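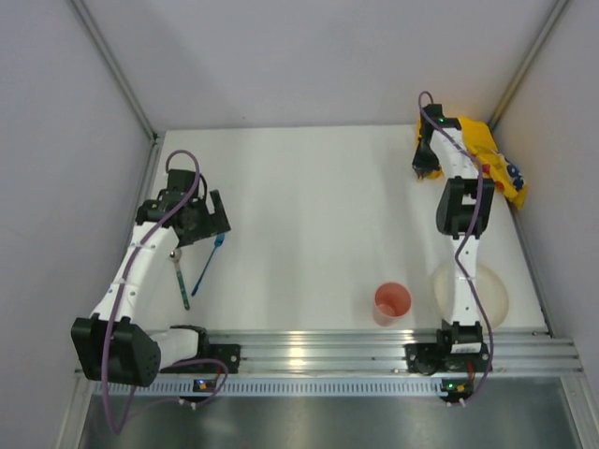
La pinza derecha sujeta el borde de una bolsa amarilla de aperitivos, apretada contra la pared de la mesa.

Opinión > Tecnología y trabajo

Enero. Por Kirsty Geddes

Portada Opinión Ciencia Trabajo Cartas Archivo

La mano que enseña también debería firmar

Aprendí español de adulta, con una profesora que me corregía tocando la mesa con un lápiz. Un golpe para el género, dos golpes para el verbo. Nunca me explicó por qué usaba ese sistema y yo nunca pregunté, pero todavía hoy, cuando dudo entre «por» y «para», oigo el lápiz. Digo esto porque quiero escribir sobre enseñar, y pienso que una persona enseña muchas más cosas de las que tiene en su programa.

Desde hace dos inviernos trabajo en Vavis, una empresa pequeña de Lurneswood donde enseñamos a brazos robóticos a hacer tareas de casa. Mi puesto se llama «operadora de demostración». Muevo unos mandos con mis manos, el robot repite mis movimientos sobre la mesa, y todo queda grabado: las posiciones de cada articulación, la apertura de las pinzas, las imágenes. Después otras personas entrenan con eso un programa que intentará hacer lo mismo sin mí. A nuestro programa lo llamamos Tano. No conozco el origen del nombre y ya me da vergüenza preguntarlo.

La opinión que defiendo es sencilla y en mi oficina no gusta a todos: las demostraciones son un trabajo de autor, y deberían llevar el nombre de quien las hace.

Voy a explicarme con la mesa, que es lo que conozco. Una cuchara de mango verde azulado, un tenedor azul de plástico, un plato color crema, un vaso rosa salmón y una bolsa de aperitivos. Un niño de cuatro años recoge eso en un momento, si tiene ganas. Para mí, con los mandos, cada objeto es una negociación. La cuchara es fina y está casi pegada a la superficie, de modo que hay que bajar la pinza hasta un punto en que una siente miedo de golpear la mesa. El plato pide que se lo tome por el borde. El vaso perdona más, aunque si se aprieta mucho el plástico se deforma, y si se aprieta poco el vaso gira sobre sí mismo como una persona que no quiere bailar.

Y luego está la bolsa. Yo he llegado a tener una relación personal con las bolsas de aperitivos. No tienen una forma, tienen muchas formas posibles, y eligen una nueva cada vez que se las toca. Si la bolsa descansa plana, busco una arruga. Si está cerca de la pared, a veces la empujo contra ella hasta que el plástico se levanta un poco, y entonces cierro la pinza sobre el borde. Este truco no viene en ninguna guía. Lo encontré yo un martes, después de fallar muchas veces y con bastante mal humor, y ahora lo uso sin pensarlo.

Mi compañero del turno de tarde no lo usa. Él prefiere arrastrar la bolsa hacia el centro y pellizcarla desde arriba. Tiene paciencia y las muñecas más tranquilas que las mías. Cuando miro las grabaciones sé cuáles son suyas antes de leer ningún dato, igual que se reconoce el modo de andar de un vecino en la escalera. Él hace una pausa pequeña antes de cerrar la pinza. Yo no la hago, yo llego y cierro, y alguna vez llego y cierro mal.

Todo esto entra en el programa. Tano no aprende «recoger la mesa» como una idea limpia. Aprende de mí con mis prisas y de mi compañero con sus pausas, y lo que sale es una mezcla que a veces me hace reír, y otras veces me incomoda. El mes pasado vi cómo el brazo izquierdo, funcionando ya solo, se acercaba a una cuchara y hacía en el aire una corrección hacia fuera, pequeña e inútil. Esa corrección es mía. La hago porque tengo una lesión antigua en el hombro y me acomodo así. El robot no tiene hombro, o tiene otro tipo de hombro que no le duele.

Quien dirige nuestro laboratorio responde a esto con un argumento que respeto. Dice que una demostración suelta no vale casi nada, que el valor está en la cantidad, y que para este conjunto necesitamos 4000. Entre tantas, ¿qué importa quién hizo cada una? Lo personal se disuelve, según él, como una gota de tinta en un cubo. Además, poner nombres complicaría los permisos, y haría que los operadores compitieran entre sí.

Tengo tres objeciones, o quizás dos y media.

La primera es que la tinta no siempre se disuelve. Somos 5 operadores en total. Con un grupo así, cada costumbre es una parte grande de lo que el programa conoce del mundo. Si una de nosotros recoge siempre el tenedor antes que el vaso, esto deja de ser una anécdota y empieza a parecerse a una regla. Cuando el resultado es raro y alguien pregunta de dónde viene, la respuesta está en una persona que trabaja a poca distancia, y que la explicaría con gusto si le preguntaran. En nuestra carpeta figura como «operador 2».

La segunda se refiere a los errores. En el proyecto Jardine, que fue el primero en que participé, teníamos la instrucción de borrar toda demostración con un fallo. Se caía el vaso, se borraba. La pinza cerraba en el aire, se borraba. De una jornada mía quedaron 38 grabaciones impecables y el programa resultante era elegante hasta el primer tropiezo, porque después del tropiezo no sabía nada. Nunca había visto a ninguno de nosotros recuperarse. Yo protesté entonces, en mi español de reuniones, que es más tímido que mi español escrito, y me dijeron que lo apuntarían. Mucho más tarde se cambió la norma. Me alegré de verdad, pero en el documento donde se cuenta el cambio no aparece ningún operador, como si la idea hubiera crecido sola en un armario.

La objeción media, que no tengo bien pensada, es sobre el oficio. Un oficio empieza a existir cuando la gente puede decir «esto lo hizo tal persona» y otra puede contestar «se nota». Los encuadernadores lo tienen, las costureras lo tienen. Nosotros manejamos un instrumento difícil durante horas, tenemos trucos, tenemos vicios, discutimos en la cocina sobre el mejor ángulo para entrar en un plato, y oficialmente somos una fuente de datos. No quiero exagerar la comparación. Una cuchara que cambia de lugar sobre una mesa blanca no es un libro cosido a mano. Pero tampoco es el resultado de una máquina, por lo menos todavía, y me molesta que se describa así en las presentaciones: «datos recogidos por teleoperación». ¿Recogidos como las setas?

Sobre los permisos reconozco que hay un problema serio. Un nombre junto a un movimiento es información personal, y existen operadores que prefieren no aparecer. Una compañera me dijo que lo último que desea es que un robot tire una taza en una casa y alguien vaya a buscar en una lista quién le enseñó. Tiene razón, y por eso la firma tendría que ser voluntaria, y acreditar el trabajo sin cargar a la persona con cada consecuencia. Con un autor de manuales escolares hacemos lo mismo. Su nombre está en la portada y no lo llamamos por teléfono cuando un alumno suspende.

Lo de la competencia me preocupa menos. Ya competimos. En la pared hay una hoja con las grabaciones por turno, y esa hoja premia a quien va rápido. Si se hablara de estilos y de soluciones, quizá miraríamos las grabaciones de los otros para aprender algo, cosa que hoy hago a escondidas en mi hora de comer, con el bocadillo en la mano.

Me han preguntado a veces si no me da pena enseñar a una máquina una tarea tan modesta, o si no tengo miedo de quitarle el trabajo a alguien. La segunda pregunta merece otro artículo y una persona más preparada que yo. A la primera puedo contestar. Antes de este empleo yo no había mirado nunca un tenedor. Ahora sé que su mango engaña, que conviene llegar a él cruzado y no en paralelo, y que las púas se enganchan donde menos conviene. Es un conocimiento pequeño, lo admito, y me costó mucho conseguirlo.

He pedido a Vavis que en la próxima entrega de datos haya una página con los nombres de quienes quieran figurar, y una línea para que cada uno describa su manera de trabajar. La mía ya está escrita. Dice: «Entra rápido, usa la pared para las bolsas, corrige hacia fuera por culpa del hombro». Todavía no me han contestado, y mañana tengo turno a las ocho.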